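About Nerkora

Nerkora writes the software that sits between a robot arm and the thing it is supposed to pick up. Perception, grasp planning, a bit of control, and a replay tool called Juvar that customers like more than the parts we charge for. There are 14 of us. We don't build arms and we don't sell arms, although people keep calling to ask for one. 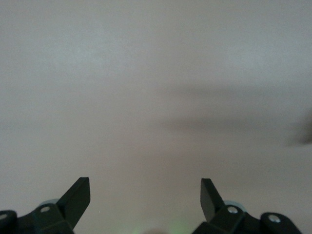 Words by Fengying Tang, planning lead

The company began as a complaint. Thulani Nkosi and I were working on a planner that could find a path around any obstacle you liked and then close its fingers on a shadow. We filed the bug. It came back marked "lighting." We filed it again with a longer title, and by May we had quit and rented a room.

Our first product, Ntuli, decides whether there is anything worth grasping before the arm commits itself. Version one was extremely cautious and would have made a fine accountant. The current one runs against 1133 recorded grasps every night, and anybody whose change makes the score drop gets to explain it at the Wednesday meeting, where there are at least pastries.

Soft things are still the hard part. A box has corners and a sense of responsibility. A plush toy has folds, no flat side to speak of, and a shape that depends on who squeezed it last.

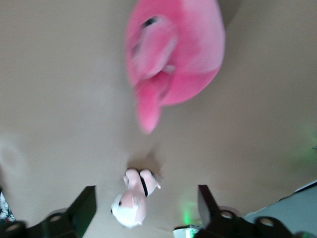 So most of our effort goes into objects that give a little when touched, and into planning again when the first guess goes bad. Corel, our newest module, handles that second guess. It has 53 settings, and Thulani is confident that 26 of them do something.

We are hiring for perception and tooling. Write to us if you enjoy reading log files, or can fake it through an interview.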